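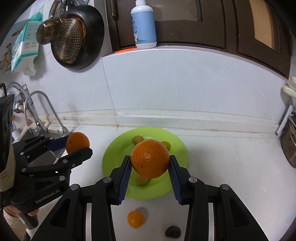 Figure 5.1 An orange above a green plate, with smaller fruit around it.

Chapter 5: Sorting What's on the Plate

I used to dump everything from the market onto one plate and call it done. Then I'd wonder why the little soft things at the bottom got squashed! So in this chapter we're going to slow down and think about size. Oranges are heavy for their skin, and a cherry tomato doesn't stand a chance under one (ask me about the summer I hauled 37 of them home in a single bag).

My own habit is big fruit first, set to one side, and the small stuff spread out where I can see it.

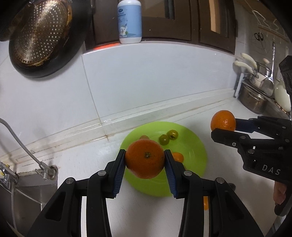

Loukia Christodoulou wrote to me that she does it the other way around, small fruit first, and keeps her tomatoes off the orange plate altogether. Fair enough, and we'll try her way in Exercise 2. Grab a plate with a wide rim before you turn the page.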